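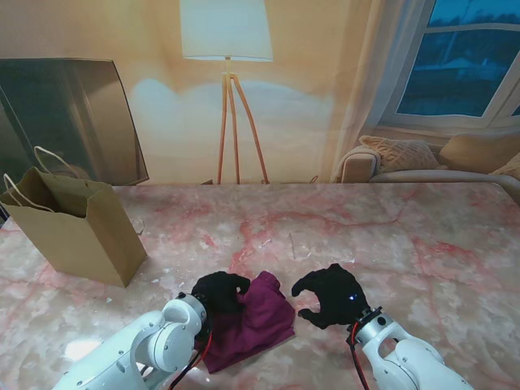
Chapter 4
Folding and Packing Clothes

In the previous chapter we learned how to wash, dry and press the most common fabrics. Now we come to the part of the work which many students consider too simple to study. A garment can be washed correctly and pressed correctly, and after this it can be spoiled in one minute by a person who folds it badly and pushes it into a bag. For this reason the whole chapter is given to the folding table and to the bag.

After you have studied this chapter, you should be able to:
prepare a table for folding;
find the seams of a garment and use them as guides;
fold a shirt, a blouse and a knitted top to the size of the bag;
pack a paper shopping bag so that it stands by itself;
explain to a customer how to unpack and store the garment.

Words to know: hem, side seam, shoulder seam, grain, crease, fold line, gathers, kraft paper, gusset.

4.1 Why folding is a skill

Müzeyyen Kırmızıgül worked for many years in the Palanero clothing shops, and she trained new workers at the folding table there. She used to give each new worker the same blouse on the first morning and ask for it back folded, without any instruction. Almost all of them folded it in the air, holding it against the chest with the chin. The result was a package with one thick side and one thin side, and the collar was lying under the weight of everything else.

She then asked them to put the blouse down and begin again on the table. This is the first rule of the chapter. We fold on a surface. The surface holds the cloth, and the two hands are free to do two different jobs: one hand keeps the cloth in its place and the other hand moves it. When both hands move at the same moment, the cloth slides and the fold line is lost. A beginner should practice this slowly. Put one hand flat on the part which must stay, and only then lift the other part.

4.2 The table

A folding table should be smooth, clean and wide enough for the garment with its sleeves opened. Stone, marble-patterned and painted tops are all suitable. Rough wood is not suitable for fine fabrics — a small splinter is enough to pull a thread. A very smooth top has one disadvantage, which is that light fabrics slip on it. Some workers put a cotton sheet under the work when they fold satin or viscose.

The height of the table is also important. The worker should be able to place the flat hand on the surface without bending the back. If you fold at home on a low table, it is better to sit down.

Before you begin, wipe the table. Crumbs, bits of paper and lint are difficult to see on a surface with a pattern, and they will be found later on the garment. Dark and strongly colored clothes show light lint especially well. Wipe with a dry cloth, and wait until the surface is fully dry if you have used water.

Light should come from the side. Light coming directly from above makes a surface look flat, and small creases are not noticed.

4.3 Reading the garment

Every garment tells the worker where it wants to be folded, if the worker knows how to look. Pick up the garment by the shoulders, let it hang for a moment, and find the seams. The side seams should fall straight down. If one of them turns toward the front, the cloth was twisted in drying, and it should be pulled gently back before folding. 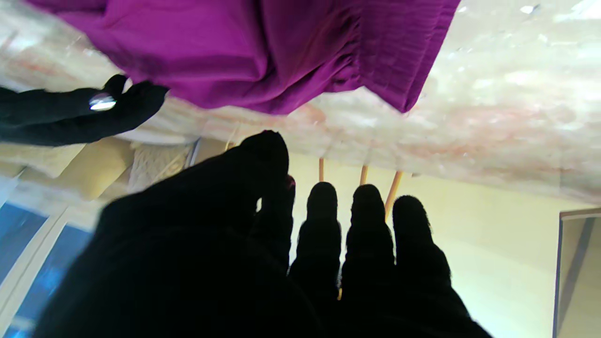
Soft garments with gathers or pleats need more attention than plain ones. The hem does not make a straight line when the cloth hangs free, so it cannot be used as a guide. Use the seams instead. Lay the garment face down, bring the side seams to lie parallel to each other, and smooth the cloth from the middle toward the edges with an open hand. Do not press on the gathers. They should keep their air.

Check also for pins, tags and loose threads at this stage. Vilém Dvořáček, a tailor whose notes we will use again in Chapter 6, recommended touching every seam with the fingertips, from the neck to the hem, before the first fold is made.

4.4 The paper bag

The paper shopping bag with cord handles is strong when it is packed well. Kraft paper carries weight along its bottom and its standing edges, but its sides bend easily. After a few uses the sides have creases and the bag begins to lean. Such a bag can still be used, but the heaviest garment must go first and must cover the whole bottom.

Open the bag completely and put it at one side of the table, near enough to reach and far enough to leave the folding area free. Push the bottom flat with the hand. Turn the handles outward so that they do not fall into the opening, then lower the garment with both hands under it. Never drop it in. A garment that is folded a little narrower than the bag will go down without touching the sides.

Exercise for the classroom

Work in pairs with one blouse and one paper bag. The first student folds and packs while the second student watches only the hands and writes down each moment when both of them move together. Then change places. Unpack the blouse, hang it up, and compare the creases on it with the fold lines you intended to make.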